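Part-time Fundraising Assistant, Online Shopping Program
Florkument – home-based, 3 days a week
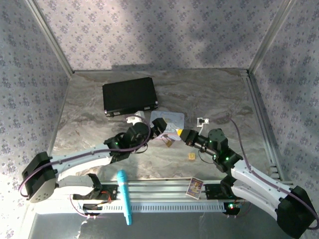
A closed laptop and a card with a small padlock.

Florkument runs a shopping site that passes a share of each purchase to a charity or club the shopper has picked. We now work with 56 stores and are looking for an assistant to help with new causes signing up.

The work

You will check applications from schools, clubs and small charities, answer their emails, and update the store pages when rates or offers change. Twice a year you will help send out payments – the next round is in June. Most causes are small and run by people with little time, so clear writing matters.

What we ask for

Good written English and a steady hand with spreadsheets. Experience with online retail or a nonprofit is useful but not required. You need your own internet connection. We supply the computer.

Pay and terms

$1000 a month, paid on the last working day. One-year contract with a 60-day trial period. Start date is open.

How to apply

Send a resume and a short letter to Eirlys Ruddock through the contact form by the end of September 2020. Please put "Assistant" in the subject line. Interviews will be held by phone.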